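Section 4: Oiling and Living With Your Top

Applies to all Ballora wooden bench and table tops sold without a factory finish. If yours came with a shiny surface, you have the lacquered version. Go to Section 6 and enjoy your free afternoon.

Before you start

The top should have been lying flat, indoors, unwrapped, for at least two days. Leaning it against a hallway wall does not count as lying flat, however good your intentions. Check along one long edge with your eye close to the wood. A slight bow usually settles by itself. If it rocks when you push down on a corner, stop and read Section 2 again, especially the part you skipped.

You will need:

The bottle of Vida oil from the carton (110 ml)
Fine sandpaper and a block to wrap it around
Several lint-free cotton rags
Thin gloves
A metal bucket with water in it
Old newspaper, or a dust sheet you have stopped caring about

CAUTION: Oily rags can heat up and catch fire on their own. They will do this in a trash can, in a heap on the floor, or in the pocket of your overalls. Put every used rag in the bucket of water as soon as you are done with it, then lay the rags out flat outdoors to dry before throwing them away. We have printed this caution in three places in the manual and Norbert Szekeres in our service office would like it to be more.

4.1 First oiling

1. Vacuum the top, then wipe it with a barely damp rag. Let it dry.

2. Sand with the grain, using long, light strokes. You are taking off fuzz. If you are sweating, you are doing it wrong.

3. Break the sharp edges with two or three passes of the block. Leave the underside as it is for now.

4. Vacuum again, including the floor and your sleeves.

5. Shake the bottle. Pour a puddle the size of a saucer in the middle of the top and spread it with a folded rag. Work outward, and keep going until the whole surface looks evenly wet.

6. Wait fifteen minutes. Dry patches will appear, mostly near the ends. Dab more oil on those.

7. Wipe off everything that has not soaked in. Then take a clean rag and do it again. The commonest complaint we get is "the oil never dried," and the commonest cause is step 7.

8. Turn the top over and give the underside the same treatment. It will never be seen by anyone except the person who retrieves the dropped screws, but a top oiled on one side only will cup.

9. Stand it on battens so air can reach both faces. Leave it overnight, and do not put the cat out on the landing to guard it.

10. Repeat steps 5 to 9 once more.

Note: A bottle covers two coats on the small and medium tops. Owners of the large top should order a second one before they begin, not at nine in the evening with half a top oiled.

Note: Please don't substitute olive oil, sunflower oil or whatever is next to the stove. It goes rancid, and then so does the room.

4.2 Fitting to the base

1. Get a second person. Bribery is acceptable.

2. Lower the top onto the base and center it by eye, then by tape measure, then by eye again after the tape measure has annoyed you.

3. Start all the screws by hand before tightening any of them. The slotted holes go across the grain.

4. Tighten until snug and then stop. The wood moves with the seasons, and it will move whether you have allowed it to or not. A gap that appears in February is often gone by July.

CAUTION: Use only the screws supplied. Longer ones come out through the top.

4.3 Putting things on it

The top is ready for light use one day after the last coat, and for proper use after a week. Until then, keep off it anything hot, wet, or made of iron.

1. Use trays, bins or baskets for small parts. Loose screws roll, and they roll toward the wall.

2. Lift containers when you move them. Grit stuck to the bottom of a plastic bin makes a surprisingly good scraper.

3. Shift everything along a little now and then. Pale wood darkens in daylight, and a bin that stays put all year leaves a neat portrait of itself.
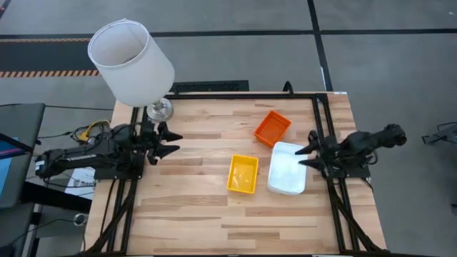
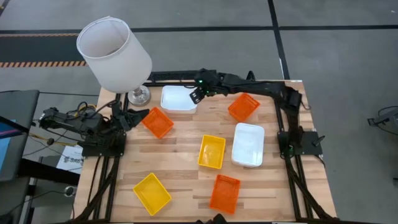
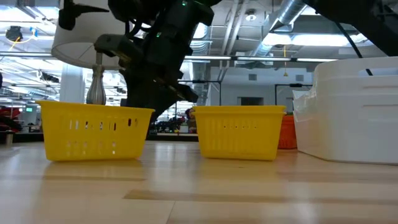

Plastic containers on a wooden top.

4.4 Stains, rings and regrets

White ring: Usually moisture in the finish. Leave it a day. If it is still there, rub along the grain with a dab of oil on a rag and wipe dry.

Black spot: Iron and water, most likely a wet can. Sand the spot lightly, feather out the edges, and re-oil. Deep ones stay. Marlene Hiebert, who edits these manuals, has one in the shape of Florida and has stopped fighting it.

Ink or marker: Sand. There is no magic eraser that works, only magic erasers that leave a bald patch.

Glue: Let it harden, then lift it with a plastic scraper. Smearing it around while it is soft turns a small problem into a glossy one.

Sticky surface: See 4.1, step 7. Rub the top down with a rag dampened with fresh oil, wait ten minutes, and this time wipe it all off.

4.5 When to oil again

Sprinkle a few drops of water on the busiest part of the top. If they bead, put the oil back in the cupboard. If they sink in and leave dark spots, it is time for one thin coat. For most households this comes around every 6 months, more often if the bench stands near a radiator.

Replacement oil is part no. 179. Keep the cap tight and the bottle upright.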